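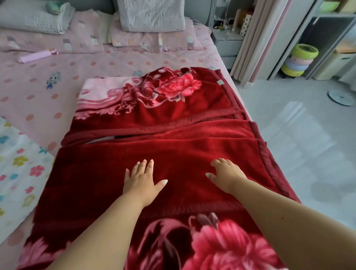
A printed plush blanket, folded, on a quilted sheet.

Bonier runs one finishing line for pile fabrics and a small test room beside it. The manager of the test room has worked there for 12 years and agreed to talk on condition that the conversation stuck to textiles and left prices out. We spoke mainly about shedding, which accounts for most of the letters the firm receives.

"People use one word for three faults," the manager said. "There is loose fibre left over from shearing, there is pile pulling out of the ground, and there is pilling. The first one stops by itself. The second one doesn't."

Loose fibre is cut during finishing and stays trapped in the pile. The line at Bonier has two suction heads after the shearing cylinder, and a third was added last September. According to the manager, the third head made a smaller difference than the maintenance crew had hoped.

"It takes out fibre that is sitting near the surface. What is down at the root comes out in the first wash, or the second. We put that on the care leaflet and customers still write to us after one wash."

Pile pulling out of the ground is a construction fault. In a warp-knitted plush the pile yarn is held by the ground loops, and if the ground is too slack the pile works free under ordinary rubbing. The test room checks for it by clamping a strip, gripping a tuft and recording the force at which it leaves the fabric. Each batch gets 12 pulls, taken across the full width.

"The edges are the weak part. If you only test the middle you will pass cloth that should have failed. We had a batch for Jistomitz that was fine in the centre and poor for a hand's width down the left side. It was a tension problem on the beam."

That batch ran to 232 pieces and was held back. The left strip was cut off and the remainder went out in a smaller size — a solution the manager called acceptable and untidy.

On printed plush, the questions change. The pattern is put down before the final brushing, and the colour has to travel far enough along the fibre that parting the pile does not show a pale root. Dark grounds are the most awkward.

"A deep red is harder than a black. With black the eye forgives a lot. With red you see every place where the paste stayed on top. You bend the cloth over your hand and look at the fold. There is an instrument for colour but there isn't one I trust for that."

Bonier buys its printing paste from Tsao and has tried one other supplier, Fumano, whose product went on evenly but needed a longer steaming time. The trial was abandoned after 600 metres. The line speed would have had to drop, and the steamer is already the slowest machine in the building.

I asked about washing. The test room runs its samples at 30 degrees with a short spin and dries them flat. Tumble drying is tested separately, on low heat only.

"Heat is what ruins it. The tips of the fibre soften and stick together, and then it feels harsh. You can't brush that out. Fabric softener is the other one. It coats the pile and the blanket goes limp."

The log for last year lists 1,745 samples, most of them routine. The manager keeps the failures in a separate cupboard, labelled by fault, and uses them when a new inspector starts. The largest pile is for uneven shearing, which shows as faint bands across the width and is easiest to find under a low lamp placed to one side.

"We had the lamp overhead for years. Moving it cost nothing. I would like to have done it sooner."

The next item on the test room's list is a second clamp for the pull rig, as the present one slips on the heavier cloths and the result then has to be thrown away.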